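From the practice kitchen: the door that would not let go

Those of you who dropped in on Saturday hoping to watch Bronus lay a table will know by now that we had to send you off early with a biscuit and an apology. Quite a few of you have written since to ask what happened, and I promised I would set it down properly once we had been through the logs. It has taken us a little longer than I hoped, so thank you for being patient with us.

For newer readers, Bronus is the two-armed helper we are teaching to get about a house, and Skarkutari is the simulated house it learns in before it is let anywhere near the real flat at Trurulport. Every change we make to the way it moves has to get through Skarkutari first, and the rule we set ourselves is 100 clean runs in a row on doors and cupboards before anything is copied across. The cupboards come first as they are the gentler job. The robot lines up a gripper with its fingers well apart, closes on the handle, and pulls, and if the pull feels heavier than it ought to, it is meant to stop and think again. 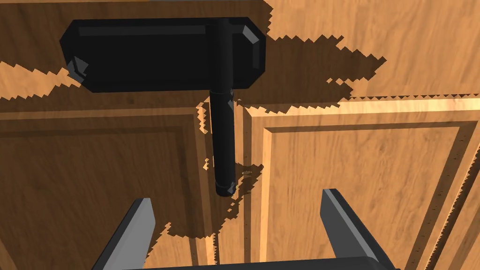 It was that last bit, the stopping and thinking again, that let us down. In May we brought in a new grip controller, which we call Esposito, and we were very pleased with it (you may remember me going on at some length about it in the last issue!). It is smoother than the old one and far better at handles that stick out in awkward ways. What we had missed is that Esposito keeps its own record of how hard the fingers are squeezing, and that record was only being passed up to the safety check when one arm was working alone. With both arms near the same handle, the check was reading an old number, and an old number looks perfectly calm.

So on Saturday, with the doors practice on the big screen, one arm took hold, the other came in to help, and the two of them began to pull against each other. The safety check saw nothing amiss. The force went on climbing for 15 seconds, well past the limit we would ever allow, and then the door jumped on its hinges, the arms went with it and the run ended itself with an error that none of us had met before. Had it been the real machine, I think we would have lost a wrist joint and very likely the door as well, and anyone standing close by could have been badly knocked. I don't want to make light of that. The whole point of a practice house is to have this sort of thing happen there, and I am glad it did, but the same code was due to go over to Trurulport the following week and it had already been signed off. The signing off was done on single-arm runs. That was my own doing, and I have said so to the team.

We spent the next few days going back through the stored runs, all 2,000 of them, looking for the same stale reading. It turned up in 2 others, both of them at doors and both so brief that the door had swung open before any great force built up. They had been marked as successes. I find that the most uncomfortable part of the whole business, and I have been back to look at those two more often than is useful.

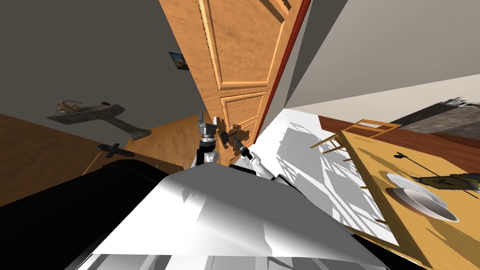
One reader, writing in after the open morning, asked why the robot could not simply be told never to use two arms on a door, and whether that would have saved us all the bother. It was a fair question and we did talk it over for the better part of an afternoon. The trouble is that some doors want one hand on the handle and another to steady things, as anybody who has come home with the shopping will tell you, and we would sooner have the robot do it safely than have it stand there stuck. For the time being, though, the reader has got their wish. Two-arm work on doors is switched off everywhere, including in the practice house unless one of us has asked for it by name.

As for the repair, the squeeze reading now goes straight to the safety check whichever arm is working, and it carries the time it was taken. If the reading is old, the check treats it as a fault and both arms let go gently and back away. We have also put a plain limit on how long a pull may last, which the old controller had and which we took out in May when we thought we no longer needed it. The count of clean runs has gone back to nought, and this time the two-arm runs are part of it.

The real robot stays parked with its power off until that is done. The next open morning will go ahead all the same, with drawers and table laying in the practice house, and there will be tea as usual. If you had a ticket for Saturday it will still get you in, so please bring it along.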